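Why Do Things Have Colours?

Hello again! I'm Tsz-kin, and I write the science pages for the Cleltidside young readers' club. Last time I asked you to send me your trickiest questions, and Ho-yin Au sent one that kept me awake: "Is a red jumper still red in the dark?"

What a brilliant question. I had to go and make a cup of tea before I could even start on it.

Light is a mixture

Sunlight looks white, or sort of see-through, but it is really lots of colours travelling along together. You have seen them come apart if you have ever seen a rainbow. Raindrops bend the light, and each colour bends by a slightly different amount, so they spread out into stripes — red on the outside of the bow, violet on the inside. The same thing happens with a glass of water on a sunny windowsill, if you put a sheet of white paper on the floor and fiddle about with the glass for long enough (I did this for most of a morning in August and got a very small rainbow on my sock).

So where does the colour of a thing come from?

When light lands on something, some of it gets soaked up and some of it bounces off. The bit that bounces off is the bit that can reach your eyes. A ripe tomato soaks up most of the blue and green light and bounces back the red. Grass keeps hold of lots of the red and blue and sends back more of the green. White paper bounces back nearly everything, and black things soak up nearly everything. That is why a black T-shirt gets so hot at the beach! All that light has gone into the cloth and warmed it up.

What about pink?

Pink is a funny one. Look for it in a rainbow and you won't find a pink stripe. Your brain makes pink when your eyes get plenty of red light mixed with some of the other colours too. A bright pink bowl sends back a lot of red and a fair bit of blue, and not so much green, and your brain says "pink!" before you have had time to think about it.

Next to greys and blacks, a pink like that seems to jump out at you. Colours look stronger or weaker depending on what is beside them, so painters spend ages choosing what goes next to what.

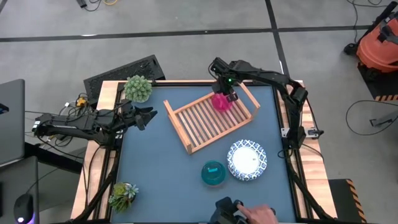
Inside your eye

At the back of each eye there are tiny cells called cones. Most people have three kinds. One kind is best at noticing bluish light, one likes greenish light and one is better at the reddish end. Your brain compares the messages from all three and works out the colour. Some people have cones that work a bit differently, so red and green can look very alike to them. We call that colour blindness, though most people who have it still see plenty of colours.

You have another sort of cell as well, called rods. Rods are good in dim light but they can't tell colours apart. Go into your bedroom in the evening with the curtains nearly shut, wait a few minutes, and look at your socks. Can you tell the blue ones from the green ones? I can't, and I have gone out in odd socks to prove it.

Back to the jumper

In total darkness there is no light to bounce off the jumper, so there is no colour for anyone to see. The dye in the wool is still there, ready to send back red light as soon as you switch the lamp on. Is it still red, then? I say yes, my sister says no, and we have agreed to stop talking about it at dinner.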